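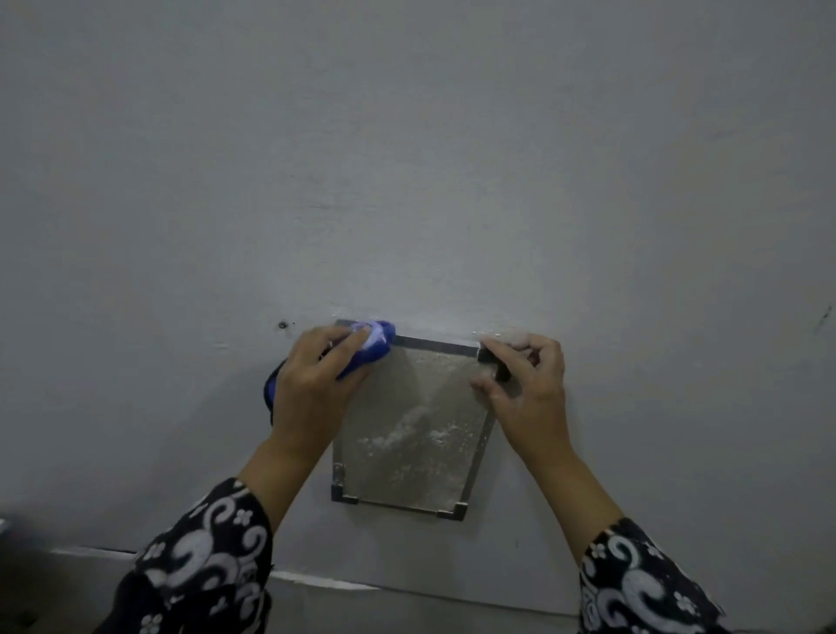

Wall panel, top edge. Cloth in the left hand, black piece held to the corner with the right. White residue still on the face.

Workshop notebook - Cleswood unit
14 December 2018
Posted by: bench 2, fitting and finishing

Carried on with the manual half of the panel job. Setting-out and drilling are done by the Vivent cell now, so what is left for us is fitting, cleaning and checking. Notes below are mostly on how the split is working, as asked for at the Lernness review.

State of the cell: drill program 44 loaded, no faults in the log overnight. Hole positions on the last batch were inside tolerance on all four corners. Before June we marked these out by hand with a template and a pencil, and the template had worn at one end. I don't miss it.

Fitting: no change in method. Panel up, side clips engaged, corners checked, then the top edge. Top edge is still the slow part. White dust gets onto the metal edging and across the face, and if it is wiped dry it smears. Blue cloth, light pressure, work along the edge and off the end. Do not go down the face until the edge is clear. Fold the cloth to a clean side between passes.

Corners: hold the black piece square against the frame before pressing home. If it goes in at an angle, take it out and start again. Forcing it marks the edging, and a marked edging is a reject at inspection whatever the rest looks like.

Time: target on the job sheet is 90 minutes per set, carried over from when marking-out was included. Drilling has gone to the cell but cleaning has grown, so the figure is not far off, though for the wrong reasons. I would like it split into two lines on the sheet, fitting and cleaning, otherwise the saving from the cell gets credited twice.

What has changed for people:

The drilling stint used to break up the day. Two of us rotated through it and it was done standing, arms at chest height. Now the whole shift is fitting and wiping, much of it reaching forward with both hands up. Wrists and shoulders are worse by mid-afternoon. Asked for rotation between fitting and cell minding every 80 minutes. Not agreed yet - planning want to know who signs for the cell during changeover.

Cell minding needs the short course. Only the early shift has had it. Late shift fits all evening and calls for help when the cell stops, which leaves them waiting. Late shift should be put on the next course together, not one at a time.

Skills: the newer starters have never marked out a wall. Fine while the cell runs. When it was down for the spindle change we lost most of a day because the hand method was not written up anywhere. I have started a sheet for it and will file it under 906 with the fitting instructions. Anyone who remembers the offsets for the older frames, please write them in.

Cheon sent the proposal for an automatic wiping head. Read it through twice. It assumes a flat face with residue spread evenly. Ours sits in patches and collects along the top edge, where the pad would ride up on the metal. It also says nothing on clip fitting. Suggest a trial on scrap panels before anybody books floor space. If it could do the face only and leave the edges to hand, that would still take a good part of the reaching out of the shift.

To do:
- check stock of blue cloths, order if low
- second fitter to read the corner note above and correct it
- ask Lernness for the split job sheet
- extraction on the cell, filter change overdue
- finish sheet 906, hand marking-out

Recent entries
Spindle change, Vivent cell
Side clips: which way round
Late shift handover, what to write down
Template wear, measurements
Extraction readings, Cleswood unit

This site uses cookies to keep you signed in and to remember your notebook settings. Accept | Manage settings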